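Valtcombe Twinning and Remembrance Association
Minutes of the February meeting, held in the upstairs room at the Warby Hall, 7:15 p.m.

**In the chair:** Niloufar Vahidi

**Apologies:** received from the Pietrzak family, who are traveling, and from the Gellum delegation's secretary, who sent a very kind letter (see item 3).

**1. Welcome**

Niloufar opened by thanking everyone for coming out on such a raw evening, and gave a special welcome to the two members attending for the first time. She said she hoped they would not be put off by the length of the agenda, and promised tea at the halfway point, a promise that was kept.

**2. Minutes of the last meeting**

Agreed as a true record, with one correction. The wreath at the fall ceremony was laid by the deputy mayor of Gellum and not by the mayor, who had been held up by fog and arrived in time for the lunch. The clerk apologizes to both of them.

**3. The spring visit from Gellum**

The letter from Gellum was read out in full and enjoyed by everybody. The mayor, the deputy mayor and their party will stay two nights in town, and they would very much like to visit the memorial garden on the first morning, before any of the speeches, so that they can have some quiet time there. The meeting thought this was a lovely idea and agreed to it straight away.

There was then a long and good-humored discussion about the order of the procession. Last time the guests walked behind the band, and several of them told us afterward that they could not hear a word of the welcome on account of the trombones. It was agreed that the guests will walk in front this year, with the band following at a respectful distance -- the bandmaster has been asked and does not mind a bit.

Niloufar will give the welcome at the garden gate. She asked that it be kept short and that somebody please stand near her with a spare copy, as her last one blew into the pond. 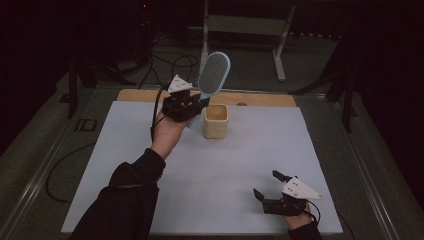 *Light blue hairbrush and small beige container on the work table.*

**4. Seating at the civic lunch**

The hall has confirmed that it can seat 86 for lunch, and we have more people than that hoping to come. After going back and forth on it for quite a while, we settled on inviting the visiting party, their host families, the families of those named on the memorial, and the school choir's soloists with one parent each. Everyone else will be warmly invited to the tea afterward, where there is no limit beyond the size of the lawn.

It was pointed out that the top table has always been a sore subject. Niloufar suggested doing away with it and using round tables, with a member of the association at each one to keep the conversation going. Agreed, with one member asking for it to be recorded that she will miss the top table very much.

**5. Names on the memorial**

The checking of the names against the parish books is now finished, and the total stands at 391. Two spellings were found to be wrong and will be recut before the visit. Both families have been written to and have answered with great kindness, and one has asked to be there when the mason does the work. The meeting was glad to say yes.

The question of whether the names should be read aloud in full at the ceremony came up again. Some felt it would be hard on the older guests if the weather is poor, and others felt it would be wrong to leave anybody out. We agreed to read them all, with chairs and blankets put out along the south wall, and to share the reading between the two towns.

**6. Press and photographs**

The newspaper would like a group picture on the steps. Please stand where you are asked to stand, and please give your name and title to the clerk beforehand, so the caption comes out right. Last year's caption had the left and right sides switched, and we are still hearing about it from Gellum (very nicely, it must be said).

**7. Any other business**

The Gellum flag has come back from mending and looks splendid. A second flagpole bracket is needed for the hall and the clerk will order one.

A vote of thanks went to the Pietrzak family for the loan of their marquee.

The meeting closed at 9:20 p.m. Host family forms should reach the clerk before the next meeting, please, including any notes about stairs, pets or diets.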